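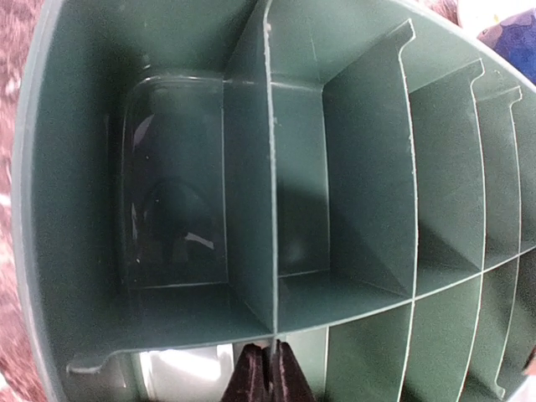 主题：只用腕部相机做分格收纳，删掉“碰隔板”的示范以后结果反而变差
版块：模仿学习 / 数据与评测

meinir_sayce
楼主
各位好。中文是我的第二语言，如果术语用得不准确，请直接指出。
我们组在做一个分格放置的任务：夹爪拿着小零件，把它放进带隔板的收纳盒里指定的一格。策略只接收腕部相机的图像和关节状态，没有外部相机。项目内部的名字叫 Pusta。
四月结束的时候，我们一共有1,406条遥操作示范。我认为其中有些质量不好，主要是指尖在下降过程中碰到隔板上沿，所以写了一个过滤脚本，用腕部力传感器的峰值作为标准。过滤之后剩下1,277条，也就是留下了大约90%。
然后用同样的网络、同样的训练步数，各训练了一个策略。我原来预期过滤后的版本更好。结果是：目标为宽格的时候，两者没有明显差别；目标为窄格的时候，过滤后的版本明显更差。它常常停在隔板上方，左右小幅度移动，一直到超时。
请问有人遇到过类似的情况吗？我想先弄清楚原因，再决定是否继续采集。

Jorness
2楼
很常见。你删掉的那部分里有“碰到了，退一点，再进去”的过程，策略就没地方学怎么恢复了。把带恢复动作的加回来，只删真正失败的。

Ambrosio
3楼
先别急着下结论吧。楼主说的是“明显更差”，每个版本跑了几个随机种子？如果各一个，我一般不信这种差别。换个种子，窄格的成功率自己就能跳很多。

meinir_sayce
4楼
回复3楼：您说得对，目前每个版本只有一个种子。我应该在主帖里写明，抱歉。现在正在补训练。
回复2楼：我也这样想过，但是我重新看了被删掉的录像，真正有恢复动作的不多。更多的情况是轻轻擦过隔板，操作员没有停，零件也放进去了。所以“缺少恢复数据”也许只能解释一部分。

skallamside
5楼
看一下被删的那些目标格怎么分布。格子越窄越容易擦到，你按力峰值过滤，等于按格子宽度过滤。窄格的数据本来就少，再砍一刀，当然不行。

Jorness
6楼
5楼这个更可能，我收回一半。
另外一半不收。擦过隔板的轨迹也告诉策略“离这么近没事，可以继续往下”，这种信息干净数据里没有。

Ambrosio
7楼
6楼这句没法验证，怎么说都对。
我倒想问相机。指尖一直在画面下方，到了下降的最后一段，隔板上沿和两个指尖几乎贴在一起，单目很难判断到底还差多少。光滑的塑料盒还有反光，同一个格底换个角度，亮的地方就变了。它在上面左右晃，我看更像是看不准高度，跟删不删数据关系不大。加个外部相机试试？

meinir_sayce
8楼
谢谢5楼，您的判断基本正确。我按照目标格统计了被删除的示范，它们大部分集中在窄格。我写脚本的时候完全没有考虑这一点，只检查了总的比例，觉得比例不高就放心了。
关于7楼的意见：反光确实存在，我们也没有做任何遮光处理。但是两个策略使用的是同一个盒子、同样的灯，所以反光不能单独解释两者的差别。外部相机暂时不能加，因为这个方法的前提就是只用腕部视角。
我准备做下面的对照，请大家看看设计有没有漏洞：
甲组，全部示范。
乙组，现在的力峰值过滤。
丙组，从全部示范中随机删除，但每个目标格删除的数目与乙组相同。
如果丙组和乙组一样差，原因就是数目的分布；如果丙组明显好于乙组，Jorness 的说法就得到了一些支持。

skallamside
9楼
设计可以。丙组的随机删除也要换几次，别只抽一次样。还有评测的时候把盒子转一转，不然策略可能只记住了格子在画面里的位置。

Ambrosio
10楼
同意9楼。相机的事我保留意见：两个策略面对一样的反光，不代表受影响一样大，数据少的那个可能更脆。建议加一个换灯光的评测，训练不用动。

meinir_sayce
11楼
10楼说的这种交互影响，我之前没有想到，会加上换灯光的评测。盒子的朝向以前是固定的，这次也会改。

meinir_sayce
12楼
更新。甲、乙、丙三组都训练完了，每组三个种子，丙组每个种子重新抽样。
窄格上，甲组最好，乙组最差，丙组在中间，离乙组比较近。也就是说，大部分下降来自窄格示范变少，剩下的一小部分差别可能与接触有关。三个种子之间的波动不小，所以对后一部分我不敢说得很肯定。
换灯光以后三组都下降，乙组下降得最多，这一点与 Ambrosio 的预测方向一致。
盒子转动以后，三组的排列顺序没有变化。

Jorness
13楼
那我也算对了一小部分。

Ambrosio
14楼
三个种子，波动还不小，“一小部分”先别写进论文正文，放附录。

skallamside
15楼
后面还采吗？采的话按格子定配额，别让操作员自己挑，人都喜欢往宽格里放。

meinir_sayce
16楼
会继续采集，目标是总数达到2,000条，新增的部分主要给窄格，由程序随机指定目标。过滤标准也改了：只删除零件没有放进目标格的示范，力峰值只作为标签保存。
附录的建议我接受。过滤脚本和按格统计的表整理好以后，我会贴在这个主题里。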